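Tutier Prultenby
Surfaces, walls and loose items – inspection checklist with comments
Bay 14
Month: November
Inspected by: Sowmya Salian
Comments reviewed by: Leonilde Quintela

Key: OK = no action. W = watch, look again next time. F = fix before the next full check. N/A = does not apply to this bay.

Access and floor around the bay

1. Walkway in front of the bay clear. OK
2. Floor dry, nothing to slip on. OK
3. Overhead lights working, no flicker. OK. One tube over the walkway was replaced in the last round and is fine.
4. Bay number readable from the walkway. W. The label is lifting at one corner. New labels are in the supply drawer.
5. Nothing stored against the outside of the walls. F. Two flat cartons were leaning on the back. I moved them to recycling during the check but the line stays open until the next visit, as it was the same last time.

Walls

6. Wallpaper flat, no bubbles or loose seams. OK on the left and the back. See line 7 for the right.
7. Wallpaper free of tears. F. Damaged spot low on the right wall, in the black paper with the white leaves. It is small and above the tabletop. I pressed around it and the paper next to it is still stuck down. No sharp edge. Needs a proper patch cut from the same pattern.
8. Corners tight where the walls meet. OK
9. Walls do not move when pushed by hand. OK. Slight give at the top of the left wall, same as last time.
10. No tape, tacks or staples sticking out. OK

Comment on 7 (L.Q.): There should be part of a roll of the Clunetti paper left from when the walls were covered. Match the direction of the stems before cutting. If the roll is gone, leave the spot alone and tell me. Please don't color it in with marker, we did that in Bay 8 and it shines under the lights.

Tabletop

11. Surface clean. OK. Wiped with a damp cloth, then dry.
12. Surface free of lifted edges. OK. Ran a hand along the edges I could reach.
13. Surface free of cracks or chips that can catch a finger or a cloth. OK. The marble pattern has a lot of light veins and flecks, so go by touch on this one. I found nothing raised.
14. Glare acceptable. W. The top is polished and takes the light strongly in places. Nobody has complained, but it makes line 13 harder to do by eye.
15. Tabletop level. OK

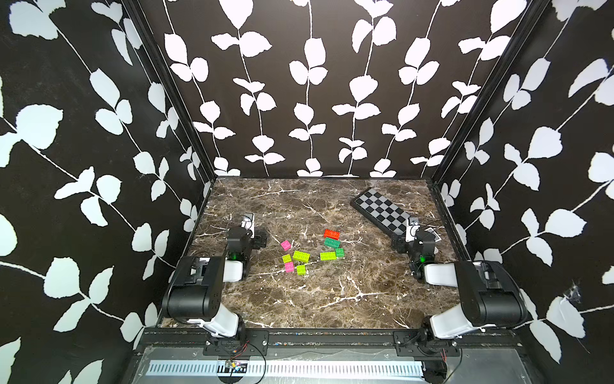
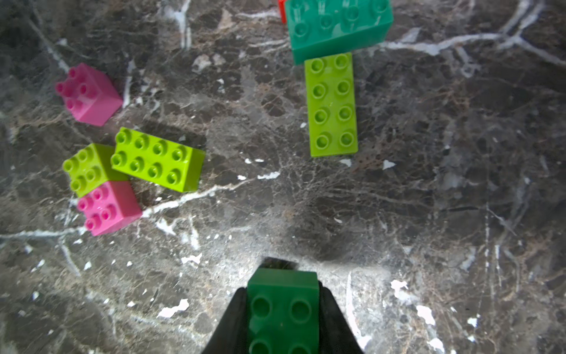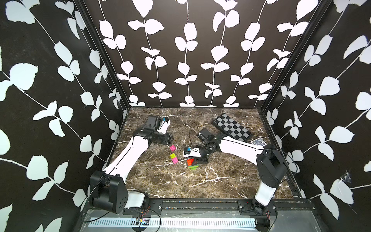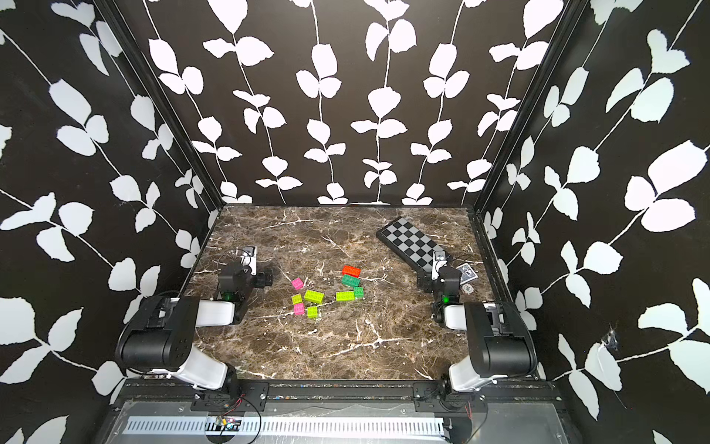 Bay 14, tabletop with the brown marble pattern. For line 7, see the right wall, low down, in the first, third and fourth pictures.

Loose items

16. Bricks match the list for the bay. OK. Checked against the Habte sheet. Pink, lime, green and red, in the sizes listed.
17. Bricks free of cracks, bite marks and broken studs. OK. Every brick picked up and turned over. One of the pink ones has a scratch on a side wall, not deep.
18. Bricks clean. OK. Washed in warm soapy water and dried on a towel before going back.
19. No bricks on the floor or behind the bay. OK
20. Checkered board lies flat and does not rock. W. Rocks a little if you lean on one corner. Not a hazard where it is.
21. Board edges smooth. OK
22. Cables and small items kept together and off the edge. W. There is a small pile with some cable next to the board, by the right wall. It wasn't in anyone's way, but it collects dust and I had to wipe around it. Would like it tied up or moved off the tabletop.
23. Food and drink kept out of the bay. OK
24. Storage tub for bricks has its lid. F. Lid missing. The tub itself is sound.

Comment on 22 (L.Q.): Agree, tie it up. A hook and loop strap is enough.

Comment on 24 (L.Q.): The lid may be on the tub in Bay 2. They are the same size. If it isn't there I will order one.

Cleaning supplies

25. Spray bottles labeled. OK
26. Cloths clean and dry. W. Three left, all gray by now. Add to the supply order.
27. No abrasive pads in the bucket. OK
28. Item number on the supply shelf matches the book. F. Book says shelf 69, the cloths are one shelf down. Either is fine but they need to agree.

Open from last time

Left wall give at the top – no change, keep on watch.
Cartons behind the bay – repeated, see line 5.
Dust along the far edge of the tabletop – done. A dry brush works better than the cloth there.

To do before the next check

Patch the right wall (Sowmya)
Find or order the tub lid (Leonilde)
Strap for the cable by the board (Sowmya)
New bay label
Cloths, one pack
Correct the supply book

Result: bay may stay in use. Next check covers Bay 14 and Bay 8 together, start with the walls.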